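Right gripper dropping soft items after finger change
Forum: Maintenance and Setup

etan_nestor
Two-arm unit, parallel grippers both sides, one wrist camera per arm. I changed the fingers on the right gripper in November and it has been letting go of soft things ever since. Rigid parts are fine. The left one still has the old fingers and holds everything. Force limit is set at 50 on both. I reran the homing routine twice and got the same result. Before I order another set of fingers, what should I look at?

junurus_bench
Check the closed position first. New fingers are never exactly the same thickness as worn ones. If the controller still has the old zero it thinks it has closed on something when the tips have only met each other. Open the gripper page, close on nothing, and write down the raw count. Then do the same on the left.

etan_nestor
Right reads 3,092 closed. I have no old value to compare it with. Homing is supposed to take care of that, isn't it?

junurus_bench
Homing finds the open stop. It does not touch the closed offset. That is a separate entry.

P. Baluyot
I don't agree that it's the offset. If it were, thin rigid parts would drop too, and he says they don't. I would look at the screws at the finger root. If one finger can rock, it spreads at the tip when cloth bunches up between them. Hold the tip and push sideways with the power off. Any play at all is too much.

sison_arms
Same opinion as Baluyot. Also look at your cable. If the slack is on the wrong side of the wrist it pulls on the housing every time the arm reaches low, and the screws work loose again in a week.

vleitner
I keep a similar unit going and do the finger check with cushions and cloth on the floor, as low as the arm will go. Wrist and head views from my setup:

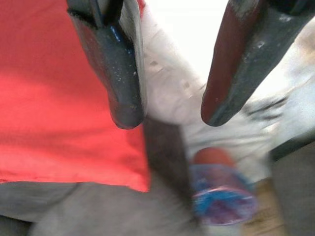
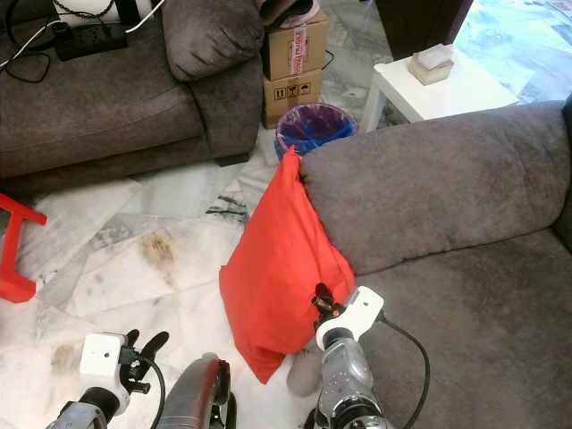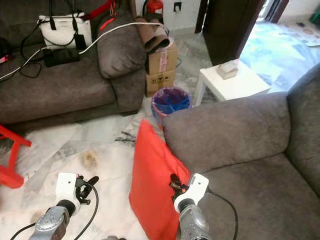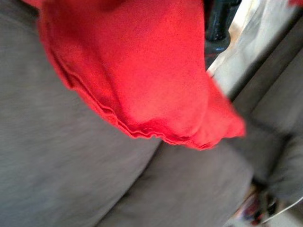 My routine is to do the screws first, then the offset, then 10 slow picks on each arm with the wrist camera recording. I take the screws out one at a time, clean off the old thread locker and put them back with a small drop of new. For the cable, compare yours with the second picture, where the right gripper is on the top edge of the red cushion. The black cable leaves the white module and goes down the right side of the arm in a loose loop. I leave that much slack on purpose. Tied tight to the arm it would be tidier, but then the low reach pulls on it.

junurus_bench
I still say offset before screws. It takes two minutes and you don't need a tool.

vleitner
If the finger is loose the number you store is wrong and you do it again. Screws first.

P. Baluyot
Agreed with that order. And wipe the tips. Lint on the pads makes a difference with fabric.

etan_nestor
Checked it. One screw at the root of the inner finger turned by hand. Cable was tied down close to the wrist as well, so I cut the tie and gave it some slack. After tightening, the closed count changed, so I stored a new offset. 9 picks out of 10 held with a towel. The one that fell was a corner pick with hardly any cloth between the tips.

sison_arms
Corner picks drop here too. Check that screw again after a few days of running.

etan_nestor
Will do. Leaving the force at 50 for now.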